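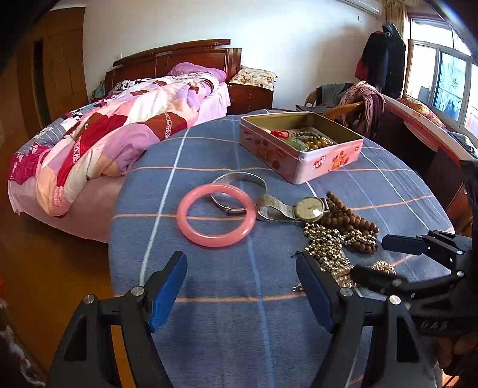
Most families in Grusville own at least one piece of jewelry that came from someone older, and very few have anything written down about it. Our project looked at what people know about the pieces they keep at home, and how that knowledge gets lost. We talked to households on the Stono side of town in July and asked each one to pick a single item. Bangles came up more than we expected. A plain pink one, smooth and glossy like the one lying on the plaid tablecloth, can be hard to place, as it has no stamp or clasp to go by. Owners called bangles like this jade, but most had never had them tested, so in our notes we wrote "jade-like" unless there was a receipt.

Method

We visited 11 households. Each visit used the same question sheet: what the item is, who had it first, how it came to the present owner, and whether anything is written about it. We did not ask about price. Two of us took notes separately and compared them afterward.

Results

In 7 of the households the owner could name the first person to have the piece. In the rest, the story stopped at a grandparent. Only 2 had any paper record. One was a receipt from Ocampo, a shop on the main street that has since closed. The other was a letter with a short line about a ring.

Stories also changed inside the same family. In one home, a mother said a necklace was bought in Wutau as a wedding gift, and her son said it was bought years later. We recorded both versions and did not try to decide between them.

Problems

The question sheet was too long. People got tired near the end and the last answers are thin. We also only spoke to households that agreed to take part, and those may be the ones who care more about their things.

Next steps

We would like to print a small card that can be kept with a piece, with space for a name, a place and a year. A draft is attached to the class copy of this report.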